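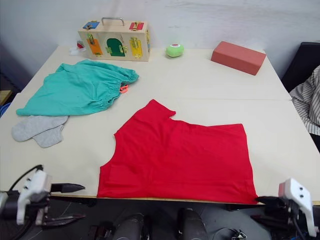
11 Jun 2021
By Jonalyn Ocampo

My neighbor sent me a video in January of a robot folding a towel, with the message "you're out of a job!" I write about appliances for a living and fold laundry for free, so I wasn't sure which job he meant. I watched it anyway, twice, and then I noticed the little number in the corner. The clip was running at 11 times normal speed. Eleven! I could fold a towel beautifully in a video too, if you let me speed it up like that.

I've been a grump on this subject ever since, and I'd like to explain myself, because I do want the thing. There are 6 of us in my house and the basket is never empty. If somebody sold a machine that could take a red T-shirt, a pair of shorts or pants and a couple of gray socks off a table and give me back a stack, I'd clear out the dining room for it tomorrow.

But think about what a T-shirt does. It has no shape of its own. You pick it up by the hem and the sleeve goes under, you put it down and there's a fold where you didn't want one. A car door is the same car door every time, and that's why factories got robots decades before my kitchen did. And a real table has toys on it. Mine always does. The machine has to work out that the fuzzy ball stays and the sock goes, and that the lump of teal is clothing at all — I get that one wrong myself before coffee.

My cousin works on the packing floor at Ginting, where they tried out an arm for bagging shirts. It did fine on boxes. With the shirts, she told me, a person stood next to it the whole shift to straighten the collars, and she's pretty sure that person could have bagged them quicker alone.

So, can they do chores yet? Some of them, slowly, with somebody hovering. I'd let one try my towels. I wouldn't pay $3,297 for the privilege, and I wouldn't leave it alone with my good sweaters. Ask me again when the video runs at regular speed and the shirt starts out inside out, with a sock stuck in the sleeve.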